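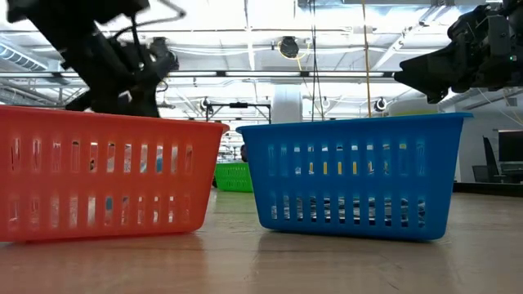 Does sorting small household goods into baskets of different colors help people find them again? Only a little, and mostly for the person who did the sorting.

4.2 Color as a label

The case for color coding is usually made with tidy photographs and little else. Advice books tell the reader to give each kind of thing its own color and promise that the rest of the household will follow. We found few studies that tested the promise, and those that did tended to ask people how organized they felt, a question that favors any new purchase.

Figure 3 has the common arrangement: slotted plastic baskets in orange-red, blue and green, set out on a wooden tabletop. The green one is the smallest of the three and stands farther back. Baskets of this type come with two features that are often treated as one in the sales literature, the color and the slots, and we think they should be kept apart. The slots let a person glimpse part of the contents without lifting anything. In the blue basket, small yellow items show through the upper row and dark gray and black ones through the lower. A searcher who spots a bit of yellow may be going by the contents and paying no attention to the basket at all.

Okabe's unpublished household notes, which she kindly let us read, point the same way. Sachiko Okabe followed 17 homes that had adopted a color scheme in November. She returned after seven weeks and asked each adult what belonged in which basket. The person who had set up the scheme could nearly always answer. Other members of the home did much worse, and several gave a rule that had never been in force. In two homes the rule had changed and the organizer had told no one. Okabe reads this as a failure of communication. We are less sure. A rule that has to be explained again every few weeks may simply be a weak rule.

The Skerkska trial is often cited on the other side. It reported faster retrieval with colored baskets than with plain ones, across over 100 searches. But the plain baskets in that trial had solid walls and the colored ones had slots, so the comparison cannot tell us which feature did the work. The Gultum replication used slotted baskets throughout, and the advantage shrank to a size we would not care to defend. It also had its own faults, chiefly that the baskets never moved from their places on the shelf. People may have learned left and right and ignored color altogether.

Caption to Figure 3. Slotted baskets in three colors on a wooden tabletop.

We therefore treat color as a possible aid whose effect remains unproven, and in the next section we hold it constant while varying position and wall type.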